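Grip Loss on Hardcovers: A Talk with Seul-gi Son

Seul-gi Son runs the book-handling cell at Jistham, where an arm picks volumes off a table and sets them upright. In December the cell began dropping hardcovers. Paperbacks gave no trouble.

"The log said the grip was good every time," Son says. "Finger position was correct, motor current was correct. Then the book slid during the lift."

The work starts with the book lying flat and the fingers open on either side of the spine.

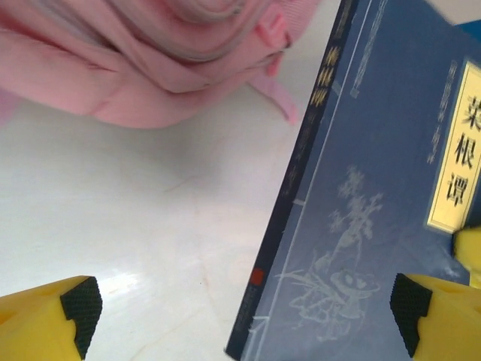 Gripper fingers with textured pads, low over a hardcover edition of 菜根谭.

Son and controls engineer Jong-dae Bae first suspected the pads. They fitted a new pair and the drops continued. Bae then went through 659 lift records and found that the failures came after the wrist turned, when the covers shifted against the page block.

"A hardcover is not one solid part," Bae says. "You clamp the boards, the boards flex, and the controller reads that as contact. It stops closing too early."

The threshold had been set on paperbacks and never checked again. A software update from Nekon, which supplies the controller, had also shortened the settling time before the lift.
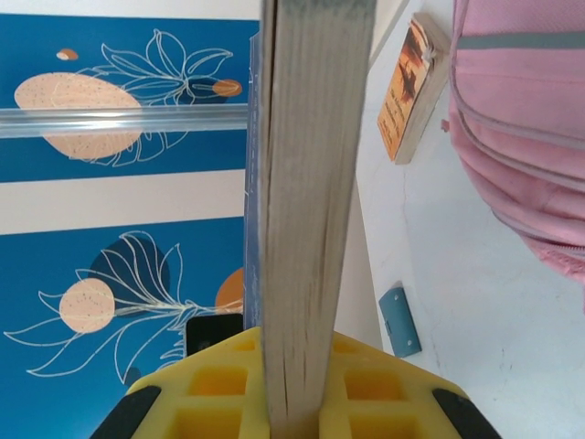
With the book upright, the load hangs on a small area of cover, and a late slip lands it on whatever is underneath. Son added a second force check after the wrist turn. If the reading falls, the arm lowers the book and stops. Two drops have been logged under the new settings, both with the speed override on.

"The override is still open," Son says. "Until it's closed, hands stay outside the line while the arm is powered."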